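Before the purchase order
What venue operators should settle before they commit money to a service robot

2021-03-13

Hospitality and conference venues in mid-sized cities are being offered humanoid and two-armed service robots at prices that a department budget can, for the first time, absorb. The quotations are usually short. The list of costs that follow them is longer, and much of it falls on the buyer's side of the ledger.

Over the past several months the Goltatcombe Conference Centre has been working through such a purchase. The centre began with a modest aim: to staff the self-serve beverage tables outside its meeting rooms during long sessions, when catering employees are needed in the kitchen. Its procurement office has kept a full record of the exercise and has allowed this magazine to draw on it. The centre has not yet signed a contract, and its planning papers make plain that it may decide against one.

Starting with the task

The first planning paper at Goltatcombe ran to 28 pages and contained almost nothing about robots. It described beverage service as the catering staff perform it: which dispensers are used, how high the tables stand, how often drip trays are emptied, what happens when a guest asks for something that is not on the table. Equipment was left for a second paper.

The order matters for budgeting. A supplier who is asked for "a robot that can serve drinks" will quote for a general platform and treat everything else as an extra. A supplier who is handed a task description can be asked to price each part of it, and to state in writing which parts the machine does not do. At Goltatcombe, two of the suppliers approached withdrew at this stage. The procurement office recorded the withdrawals as a useful result, obtained at no cost beyond postage and staff time.

The task description also brought out a question that had not been raised in early meetings. Filling a glass involves both holding the glass and working the spigot, and not every arrangement of arms and hands will allow the two to be done together. Some platforms are sold with one hand fitted and the second as an option. For a buyer, the option is a major line in the budget and should be treated as one from the start.

Hands, and what they cost

Hands account for a good deal of the variation between quotations. A simple two-jaw gripper is inexpensive and durable, and can be replaced from stock. A five-fingered hand costs several times as much, has many more moving joints and will generally have to go back to the supplier for repair. The case for the more costly part rests on the objects already in use. If a venue is content to change to straight-sided cups of a single size, the simple gripper may be sufficient. If it intends to keep its existing glassware, it will probably need fingers.

Goltatcombe's catering department was firm that the glassware would stay. Its reasoning was partly financial, as the glasses had been bought recently in quantity, and partly a matter of the standard that clients expect when they hire the larger rooms. The evaluation was therefore written around real glass and the real dispensers, on a table of ordinary height.
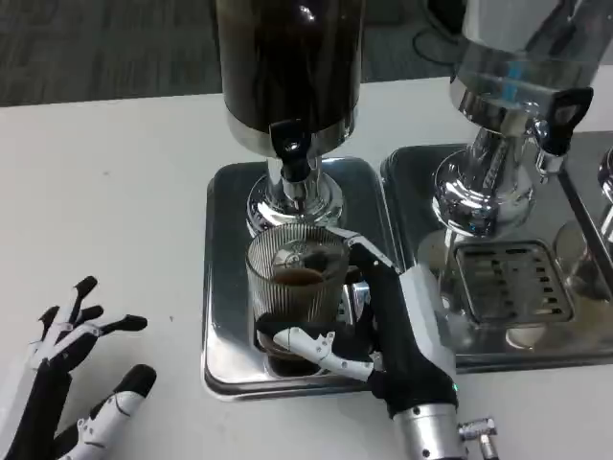 A ribbed glass tumbler held under the spigot of a dispenser, with a second dispenser alongside.

Glass raises practical matters that plastic does not. It is smooth, and it breaks. The centre's draft agreement asks the supplier to say who pays for breakages during acceptance testing, who pays afterward, and who is responsible for closing a table to guests while fragments are cleared. It also asks whether the hands are sealed against liquids, to what standard, and whether cleaning them with the centre's usual sanitizing products would void the warranty. One supplier's first answer to that last question was that it would. The answer was later revised, with a list of permitted products attached, and the centre's purchasing guide for cleaning supplies has been amended to match.

The line items that are missed

The lowest quotation Goltatcombe received looked favourable until the procurement office rebuilt it in its own format. Delivery was included, but only to the loading dock. Installation was included, but not the electrical work. Training was offered for two employees, although the centre's shift pattern meant that at least four would need it. The annual support fee began on the date of shipment, so that any delay in commissioning would be paid for by the buyer.

Insurance was handled separately. The centre's broker asked for a written risk assessment before quoting, and advised that the premium would depend on whether guests could come within reach of the arms. A layout in which guests collect their drinks from a separate counter attracted a lower figure. It also called for more floor space, which in a conference centre has a rental value of its own. The budget now carries both layouts side by side, so that the saving on insurance can be compared with the income given up.

Consumables were the smallest item and among the most argued over. Fingertip covers wear out and must be replaced. The centre put the yearly cost of covers, wipes and replacement seals at about $3570 and entered it under catering, over the objections of the catering department, which would have preferred to see it under facilities. The disagreement is a minor one, but it illustrates a point that applies to most automation purchases: a recurring cost without an agreed home tends to be left out of the second year's budget.

Leasing, pilot terms and exit

Leasing is widely offered and deserves careful reading. Parton, an equipment finance firm consulted by the centre, proposed a term with a fixed monthly payment and a right to exchange the hands partway through for a newer model. The exchange right appealed to the centre, since hands are the component most likely to be improved upon in the near future. The cost of the right, once spread across the term, was noticeable, and the centre has asked for a version of the lease without it so that the two may be compared directly.

A pilot period can reduce the risk to both sides, provided that its terms are set down in advance. Negi, the integrator preparing the evaluation plan, recommended that the centre define acceptance in terms of complete tasks carried out with the centre's own equipment, and that a failed attempt be recorded in the same way whether the cause was the machine, the software or the placing of the glass. Buyers are sometimes persuaded to set aside failures that are attributed to set-up. In daily service, however, set-up is carried out by busy employees, and a system that depends on exact placement will need labour to support it. That labour should be costed.

Exit terms receive the least attention and can be among the most expensive to neglect. The centre's draft requires the supplier to remove the equipment at its own expense if acceptance is not reached, and to leave the table, the floor and the electrical service in their original state. It further requires that any programs prepared for the centre's tasks, and any recordings made on its premises, be listed in a schedule with ownership stated for each.

Staff time

The Indlow Community Hall, a smaller venue that shares purchasing services with Goltatcombe, reviewed the same papers and decided not to proceed. Its beverage service is lighter and its rooms are booked mainly in the evening, when catering employees are already on hand. The hall's manager concluded that the hours saved would not cover the hours needed to supervise and clean the equipment. The finding has been added to the shared file, together with the worksheet used to reach it, and other venues in the purchasing group have been invited to use the worksheet with their own figures.

At Goltatcombe the calculation is closer. The planning paper assumes that one employee will remain within sight of the table throughout the pilot, and that this requirement may be relaxed later if the acceptance results support it. No labour saving has been entered for the first year. Employees and their union representatives have seen the assumption and have asked that it be stated in the contract documents as well as in the budget.

Revised quotations, in the centre's own format and priced for both layouts, are to be returned in July. The procurement office will then prepare a recommendation for the board, with the option of declining all of the offers set out on the same page as the offers themselves.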